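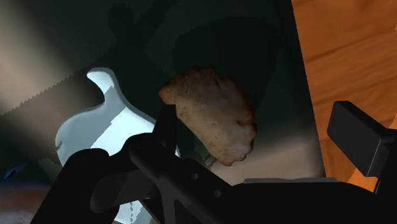 Ordering and collection: your questions answered

When do I need to order by?
Orders for the next morning close at 4 pm. Larger orders, meaning anything over 50 pieces, need two clear days. In November we ask for a little longer, as the ovens are full most mornings.

Where do I collect from?
The Garnstead shop, 171 Illés Road. Use the side door if the front is shut. The number 2 bus stops outside. Please don't go to 179, which is our office and has no food in it.

Can I change my order after I have paid?
Yes, up until it closes. Reply to your confirmation email with the order number and tell us what you want changed. After that we will have started the dough and can't take anything off, but we can often add to it.

Do you deliver?
Within Garnstead only. Delivery is by van between 8 am and noon. We can't give an exact time, but the driver will ring when you are next.

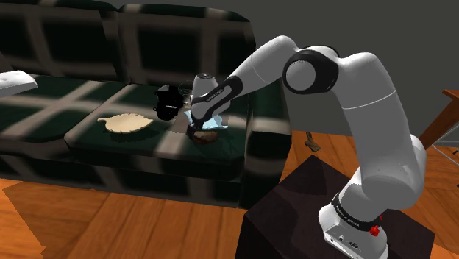 If you are out, the box will be left with a neighbour or in a safe place you have named on the order form. We don't leave food on a doorstep without being told to.

How do I reheat things at home?
Put them in a hot oven on a bare tray until they are hot right through. A microwave will do the job but the crust goes soft. Don't reheat anything more than once.

Can I freeze them?
Most of the savoury range, yes. Freeze on the day you collect. Anything with custard or fresh cream should not be frozen.

Do you cater for allergies?
Everything is made in one kitchen that uses wheat, milk, egg and nuts, so we can't promise that any item is free from them. The full list for each item is on the Brollico order page.

Who do I contact if something is wrong?
Email the office the same day if you can, and keep the box. Crescencio Chávez deals with refunds and normally answers by the next working day.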